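Participants wanted: habits, setbacks and getting going again

Hi there! I'm in the second year of my psychology doctorate and I'm looking for people who've tried to start something, let it slide, and then either picked it up again or didn't. Could be learning the ukulele, could be walking before work, could be finally doing your tax in July. I'm not fussy about what it is. I'm interested in what you say to yourself in the week after you stop.

Most of the research I've been reading looks at how people begin a new habit, and there's a mountain of it. There's a lot less on the wobbly bit in the middle, where you've missed three days and have to decide what that means about you. Some people shrug and carry on. Some people (me, with swimming, twice) decide they were never a swimmer and put the goggles in a drawer. I'd like to understand what separates those two reactions, and whether a short writing task can nudge one towards the other.

So what would you be doing? The study is called Finereck and it runs for eight weeks. You'd start with an online questionnaire of 58 items, mostly tick-a-box, which you can do in your pyjamas. Then you'd pick a small habit of your own and keep a short diary on your phone each evening. If you miss a night, please don't fill it in later from memory! The gaps are useful to me.
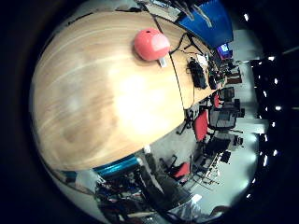

Halfway through, half of you will be given a ten-minute writing exercise and the other half will get a different one. I can't tell you which is which until the end, sorry, but everyone gets both sets of materials once we've wrapped up. There's also one chat with me, either by phone or in person at the Vastis rooms in Jiltdale, upstairs from the library. The stairs are steep but there's a lift round the back near the bike racks. Tea provided, and decent biscuits.

You can take part if you:
are 18 or over
live anywhere in Australia (only the in-person chat is in Jiltdale)
have a phone that can open a web link
have dropped a habit or hobby in the past year that you'd like to have kept

I do have to ask you to sit this one out if you're currently being treated for an eating disorder and the habit you have in mind is to do with food or exercise. You're very welcome to choose a different habit, so get in touch and we can talk it over.

For your time there's a $400 payment, made in two halves, one after the midpoint and one at the end. You can pull out whenever you like without giving a reason, and you keep whatever you've been paid up to then. Your diary is stored under a code, and your name is kept in a separate file that only my supervisor and I can open.

I'm also after a casual research assistant to help me code the diaries, paid hourly, from March. There'll be close on 2,000 entries so you'd want to like reading. Honours students especially welcome, and I'll train you on the Górecki coding scheme, so no need to know it already.

To join the study or ask about the job, use the contact form on the Vastis page and put Finereck in the subject line. I check it most mornings before 9 - if you haven't heard back in a week, send it again and feel free to be a bit grumpy about it.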